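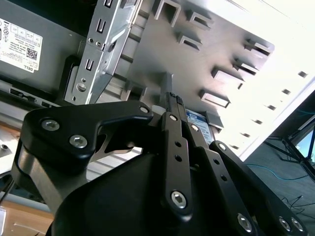
Home | Archive | Threads | Search | Log in

Re: gripper budget for the teardown bench
Posted by Stavros Psarras, May, 4:40 pm

Quick one before I run for the train. Answers to the questions from this morning, sorry for the mess.

> Stavros, before we sign off on the second arm can you tell us
> (a) what we're really spending per station, (b) whether we need
> the Ballis fingers or can live with the stock ones, and (c) if
> the old Dell towers are still the right thing to plan around.
> The Wustberg quote runs out at the end of the month and I'd
> like it off my desk.

(a) Arm is already paid for out of last year. What's left for station two is gripper, wrist camera, bench, cabling. Wustberg want $1088 for the gripper mount and the camera bracket together. Shipping extra, they wouldn't say how much. I've put in $200 and will fix it when they get back to me. Please don't take that out of the sheet again, it was missing last time and we looked silly.

(b) Depends on the job. Lids and side panels, stock fingers would do. Inside the case is another story. Getting a fingertip in past the drive bay bracket and down beside a hard drive, you want it narrow, and you want the gridded pad on the tip or it slides off the metal. So my vote is narrow tips on both stations, plus spares. Pads wear. Ballis sell them in bags of 25 and I'd get two bags, they don't go off.

Also hex screws. We keep borrowing from the other bench. Put a line in for hardware, even a small one.

(c) Yes, for now. Lukumay say they have 80 more towers in the same grey cases, ours if we collect. Power supply, bay bracket, drive, all places we've already taught. If we switch to the slim ones we start over on the reach and I'd want a month for that, not costed anywhere.

Bench: the light wood desk is fine for one case at a time. For two stations I'd go to the Storavham frame, their colour choices are awful but it doesnt wobble. Need the width as well, we've got cables running accross the floor and I'd like cable trays in the budget this time. Trays are cheap. Someone going over with a tower in their arms isn't.

Not asking for: new lights, a third camera, the fancy tool changer. Maybe next year.

If Wustberg's date slips let me know and I'll ring them. Otherwise I need a yes or no on narrow tips, the rest can wait till I'm back.

Stavros

Recent in this list:
- Lukumay pickup, who has a van?
- Storavham frame heights
- Re: Re: spare pads, where did they go
- Drive sorting bins, labels
- Minutes from May planning call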